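Wrist view only, no depth -- does it hold up?

brorerus_lab
Tried the Manole method on our handheld gripper. Policy trained on 530 demos, wrist view only.
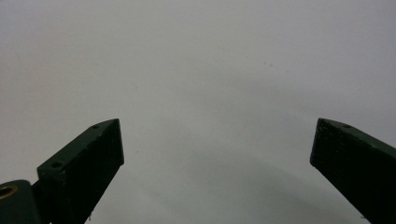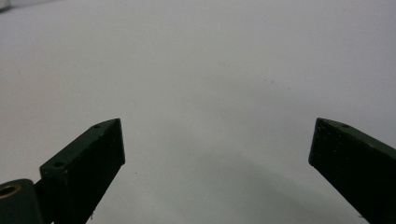 Both: open jaws over the pale surface, nothing between the fingers.

sallix27
How many test grasps?

brorerus_lab
100, and it missed five.

E. Ene
I don't buy it. With a background that plain you're testing the easy case. Try clutter.

sallix27
Disagree -- plain is a fair baseline.

brorerus_lab
Clutter runs start in December.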